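Print this page
E-mail this page

Keeping the walls: an interview with Ineke Van Beek

For the past seven years Ineke Van Beek has been responsible for the register of painted walls at Grasadstead, the body that looks after the records of public art in the district. She spoke to Darren Pickering for the members' bulletin about how the register is compiled, what it leaves out, and why the rules on entries were changed in March.

Mrs Van Beek trained as a paper conservator and came to the subject by an indirect route. Her first task on joining Grasadstead was to sort the papers of the Villa, a former dance hall whose outside walls had been painted over many times before the building was sold. "There were three boxes of letters," she said. "Most of them were complaints. People wrote in to say that the paint was ugly, and then, a few years later, other people wrote in to say that the council had no right to clean it off. I found that the letters told me far more about the town than the walls did."

Those letters became the basis of the present register, which now holds 114 entries. Each entry gives the address, the owner's consent where it was obtained, the materials used if they are known, and any correspondence. A wall is entered whether or not the work was made with permission. Mrs Van Beek was firm on this point. "The register is a record. It gives no opinion on whether a thing ought to have been painted. We have had owners ask us to remove an entry, and we explain to them that the entry describes what was there on a certain day. They may add a statement of their own, and several have done so."

Asked how walls come to the attention of the office, she replied that most are reported by residents. Cor Wouters, a retired postman, has submitted more reports than any other single correspondent, and his notes on the streets behind the Lekus works are kept as a separate file. "He writes down the brick bond and the condition of the pointing," Mrs Van Beek said. "I have asked other people to do the same and I am afraid they do not."

The condition of the surface matters more than is often supposed. According to Mrs Van Beek, paint on old render tends to fail from behind, as damp carries salts through the wall and pushes the surface off in flakes. Soft brick behaves differently again. The office does not carry out repairs, but it will give advice to an owner who asks, and it keeps a short guide which may be collected from the front desk. The guide recommends that a painted wall should not be sealed with varnish. "Varnish is the first thing everybody thinks of," she said. "It traps the water. I would sooner see a wall left alone for twenty winters."

The conversation then turned to the change in the rules. Until this spring, an entry could be made only while the work was still in place. Following a proposal by Griet Van Damme, who sits on the records panel, works that have already been lost may now be entered if there is dated evidence of them, such as a newspaper cutting or a family photograph. Mrs Van Beek supported the proposal, though with some reservations. She expects the number of applications to rise and would like the panel to meet more often.

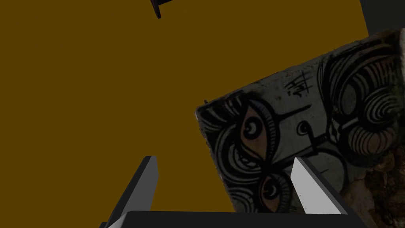
Grasadstead, Monday, April 15, 2019

The first entries under the new rule are being prepared. Among them is a long wall on the Umamwood road, taken down when the road was widened, for which Arnout Prins has lent a set of cuttings collected by his late mother. "She had written the dates on the back in pencil," Mrs Van Beek said. "I was very glad of the pencil. Ink would have come through by now."

She was asked whether graffiti in the ordinary sense, by which the questioner meant names and outlines put up quickly and without consent, deserved the same care as a commissioned mural. She answered that the office had never managed to draw a line between the two and had stopped trying. Some of the most carefully planned lettering in the register was made without permission, and at least one commissioned work was finished in an afternoon.

On the matter of funds, Mrs Van Beek said that the yearly grant of 600 pounds covers storage boxes, postage and little else. Copying is charged to the general account. She hopes that the index will be retyped before the winter, as the present one is arranged by street and several of the streets have since been renamed.

The register may be consulted by appointment. Readers are asked to write in advance, stating the street or streets in which they are interested, and to bring pencils only.

Print this page | E-mail this page

Recent items
Opening hours of the reading room
Notes on the care of old render
The Villa letters: a short list
Changes to the rules on entries
Lekus works: street file now open to readers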